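About Plikimau

Plikimau is a small website about saving money on groceries and household goods. We collect offers from flyers, store apps and loyalty programs, and we put them on one page so you can plan your shopping before you leave home.

Who we are

The site was started by Marloes Brouwer, who moved to Hallesex with two young children and a very tight budget. She kept a notebook of prices for laundry soap, diapers, cereal and coffee, and the neighbours began to ask if they could borrow it. After one winter the notebook became an email list, and then it became this website.

Henk Boersma joined in September of the second year. He takes care of the price database and the weekly newsletter. He is also the person who answers when you write to us that a coupon does not scan.

How we work

Every flyer is read by one of us. We check the start date, the end date and the small print, and we write down if there is a limit per customer. If an offer can be combined with a store coupon, we say so and we show the final price with tax. At this moment we follow 316 products in 3 chains, and also the independent shops in Jollonholm.

Prices are different from one region to another. We write the price that we have seen ourselves, and your own store may ask more – or less, if you are lucky. Please look at the flyer of your neighbourhood before you make a long drive.
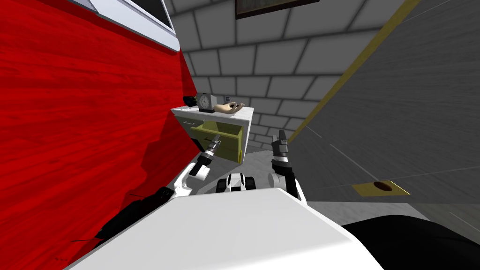 How we earn money

Some links on Plikimau are partner links. When you order something through them, we receive a small commission and you pay the same price. Stores can not buy a better place in our lists. Our printable price book, the Bouvier, costs nothing and it will stay like this. So far 466 readers have asked for the paper version, which we send by regular mail.

Send us your finds

Many of our best offers come from readers. Last year we received 268 tips, most of them with a photo of the shelf label. If you have found a good price, please send us the name of the store, the size of the package and the last day of the offer. We try to reply within two working days.

This page was last updated on 5th May.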